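# Felt on a craft/sorting table: who's done it, and did you glue it?

**larasati_g**

Posting this in Tables & Surfaces because the Sewing room people will just tell me to buy a mat.

I finally did the thing I've been threatening to do since May and covered my sorting table in felt. Dark teal, sort of a blue teal, rounded corners so I stop snagging my sweater sleeves on it. I LOVE it. I do the sorting for our neighborhood swap (people drop off bags of odds and ends, I split them up into kid stuff, bathroom stuff, desk stuff and mystery) and the old bare top made everything skate around and clatter. Now you put a thing down and it stays put, and it's so quiet!

The table is a plain rectangle and lives in the back room on the gray carpet, with a folding screen behind it and more of the screen coming around on the right. The screen is a woven one, bamboo or rattan, I've never been sure, and it makes the corner feel like its own little room. I got it used for 57 dollars and it's the best money I've spent on this house.

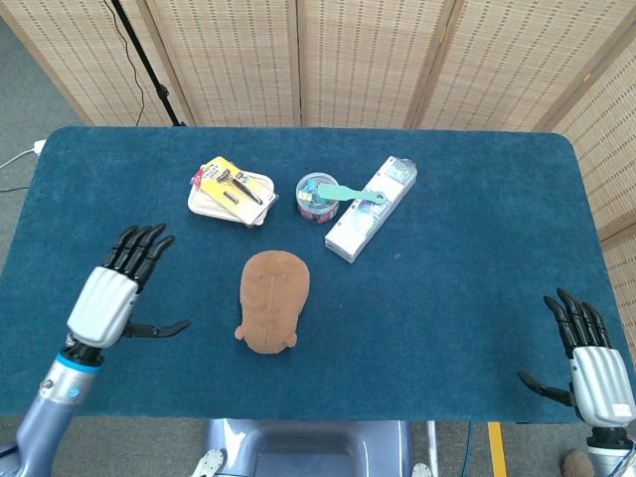

Anyway, my question is about fixing it down for good. Right now I'm going back and forth between spray adhesive, double-sided carpet tape, or leaving it as a cloth I can lift off and shake. The felt is from Sarkar, the heavier of their two weights, 115 for the cut I needed, so I would really prefer to ruin it zero times.

Also any opinions on color? I picked the dark one and I think small bright things show up beautifully on it, but my sister says it's gloomy.

**m_wattimena**

Oh this is so nice. The woven screen with the teal is a great combination, warm and cool together. Tell your sister she's wrong, lovingly.

I vote leave it loose! I have a felt top on my puzzle table and I take it out on the porch and give it a good shake every couple of weeks. You wouldn't believe what comes out of it. Glitter from a birthday card I opened in the WINTER.

**novell_bench**

Going to disagree with Melur. Loose cloth creeps. You lean on it, you drag a box across it, and by the end of an evening you've got a ridge down the middle. Spray adhesive, thin coat on the table only, wait until it's tacky, roll the felt on from one short end. Mine has been down four years and I've had no lifting at all.

**m_wattimena**

Four years with the same piece of felt, though! What do you do when you spill something?

**novell_bench**

Don't have drinks at the bench.

**m_wattimena**

Well, that rules me out.

**dewanti_t**

Middle road: carpet tape around the outside only. Holds it flat, and you can peel it up when it gets gross. Two warnings. Buy the fabric kind of tape, because the clear plastic kind leaves goo that takes a whole afternoon to get off. And don't put any right at a rounded corner, make little cuts on the underside and ease it around or it'll pucker on you.

What's the brown plush guy? Please tell me he's not in the mystery pile. Hamster? Bear? I can't decide and I want him either way.

**larasati_g**

Dewanti, the household is split! I say hamster, my sister says bear. He's so flat and oval that he could go either way. He's spoken for if nobody at the swap falls for him, and by spoken for I mean he's moving in with me.

The tape around the outside sounds like what I'll try. Does it hold if I'm sliding trays around all day? I sort into shallow plastic ones and I shove them about pretty hard.

**dewanti_t**

Should be fine. If the middle moves, add one strip across the center, short way.

**ratih.oei**

Hi, been reading the surfaces threads for ages and this one made me sign up. I run the sorting for a school rummage sale and we did 762 items last time, on tables covered with felt, and I have a strong opinion: felt is wonderful for small hard things and terrible for anything with hook-and-loop on it. Doll clothes, wallets, kids' shoes. They grab on and tear up little tufts. After one sale our cloth looked like it had a skin disease.

So I keep one bare table for those and felt for everything else. If you only have the one table, do what you're doing with the trays and put the grabby stuff straight in a tray.

On the color, dark is right. We had cream the first year and every mark showed.

**larasati_g**

762!! I am in awe. Ours is more like a big party's worth of stuff. And thank you for the hook-and-loop tip, I had not thought of it once and there is a whole bag of toddler sneakers coming.

**stellier_fan**

Unpopular opinion but have you looked at cork? Stellier does a roll and it's just as quiet. Wipes clean, no lint. I did my whole hobby desk in it.

**novell_bench**

Cork crumbles at the edges. Also you can't round a corner neatly with it, it cracks.

**stellier_fan**

Mine hasn't crumbled. It's been a year and a half. You do have to seal it.

**novell_bench**

Sealed cork is slippery, and then you're right back to things sliding.

**stellier_fan**

Matte sealer! Two coats! I will go and take a picture of it.

**melur_s**

Different Melur here, hello to the other Melur :)

I wanted to say something about sorting order since everybody is on glue. What changed my life was doing the packaged things first. Anything still in its blister card or its box goes off the table right away, razors and that sort of thing, and then you can see what you've got left. I used to begin with the fun bits (those clear round tubs full of little pink and purple and yellow whatsits are my downfall, are they clips? erasers? I'd have the lid off in a second) and I'd still be playing with them an hour later with the table just as full.

Also, long boxes go along the back. If you leave them slanting across the middle you'll keep knocking them with your elbow.

**larasati_g**

Ha, you have seen straight into my soul with the long box. I always say I'll move it and then I reach over it all afternoon. Packaged things first is going on a note on the wall.

**m_wattimena**

Hello other Melur! Agree on packaged first, disagree on the back of the table. I put long stuff on the floor under the table. Out of sight, and the whole top is free.

**melur_s**

With my knees? No thank you, if it's on the floor it stays on the floor until Christmas.

**dukholm_dan**

One thing on cleaning. A lint roller is OK for a quick pass but it pulls the nap up over time. A rubber pet hair brush, short strokes, all in one direction, does a much better job. I do mine after every session and it takes two minutes.

**larasati_g**

Update, Jul 29, 2025: taped it! Fabric tape, outside only, cuts at the corners the way Dewanti said. Three corners came out gorgeous and the fourth has a tiny pucker that I've turned toward the screen. Did a full evening of sorting on it and no creeping so far. Toddler sneakers went straight into a tray, thank you Ratih.

Still want to see that cork, Stellier person.

**novell_bench**

Give it until fall and then tell me about creeping.

**dewanti_t**

Yay! To get rid of the pucker, lift that corner and make one more cut right in the middle of the curve. And what about the hamster?

**larasati_g**

Bear, according to everyone at the swap. He's on my bookshelf.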